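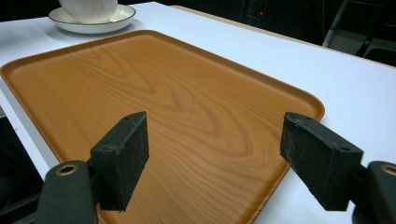 Should a small shop buy the hand-held version of a gripper before it buys the one that bolts to an arm?

In most cases it should, and it should use the hand-held one for at least a month before signing for the arm.

I have held this view since the spring, and I have had to defend it often enough at work that I would like to set it down in one place. The usual order is the other way. A shop picks an arm first, because the arm costs the most and looks the best in a proposal. Then it picks a controller that talks to the arm. The gripper comes last, out of whatever money is left, and the finger pads come with the gripper. The part that touches the object gets the least thought of all.

We did it that way at Hosamlow. The arm was fine and still is. The fingers that came with it were hard, smooth and a little too narrow, and we spent most of a winter writing motion code to get around them. We slowed the approach. We changed the closing force. We added a second camera. None of it did as much good as a set of rough pads with some give in them, and those cost less than the bracket for the camera.

A hand-held gripper would have told us this in an afternoon. You hold it, you work the fingers yourself, and you try to pick up the thing you want the robot to pick up. If you can't do it with your own eyes and your own wrist behind the tool, I don't see why a controller should be expected to manage it.

Take a serving tray with a raised rim, sitting flat on a table. It sounds like an easy object. A person slides a thumb over the rim and fingers underneath and never thinks about it. Two flat pads facing each other can't get under it, and they can't span it either. They have to take the rim from the side, one pad inside and one outside, and a shallow rim doesn't give them much. Thick pads make this worse. Soft thick pads make it better again in one way, because they fold over the edge a bit, and worse in another, because they drag on the flat part before they close. You learn all of that with your hands. I have read a fair number of gripper data sheets and I have not found it in one.

A cup on a saucer is another case. The grip on the cup is simple. The trouble is how far the fingers stick out past the cup on either side, and whether they hit the saucer on the way down. With the tool in your hand you tilt your wrist without deciding to, and then you have to ask whether the arm you were about to buy can tilt the same way in the space it will have.

Gudrun Kristiansen, who runs the bench at Skaltbridge, disagrees with me, and her argument is a good one. She says that a person with a hand-held gripper cheats. We feel the load through the handle. We correct for a slip before we know it has happened. A gripper that works well in the hand may do badly on an arm, and she has 16 pairs of fingers in a drawer to prove it. She would put the money into a cheap arm and test everything on that.

I accept the point about cheating. I don't think it changes the order. A finger that fails in a skilled hand will fail on an arm as well, so the hand test is a fair way to throw things out. It is a poor way to pick a winner, and I wouldn't use it for that. At Dresville they started with 33 combinations of pad and finger and got down to 10 by hand before anything was mounted. The arm time went to the ones that deserved it.

The camera question gets settled early too. If the camera rides on the tool, you find out at once how much of the view your own fingers block. Big dark pads at the bottom of the picture are useful when you want to know where the tips are, and a nuisance when the object is small. Glossy surfaces throw back highlights that move as you move. I would want to see that on my own tables, under my own ceiling lights, before I paid for a vision package.

As for cost, the hand-held unit we use was 800 dollars with two sets of pads. The Bélanger quote for our next arm has a line for "end effector integration" that is a good deal more than that, and it doesn't say which pads. I have asked them to take the line out until October. By then we should know what we want on the end of it, and they can quote us for that.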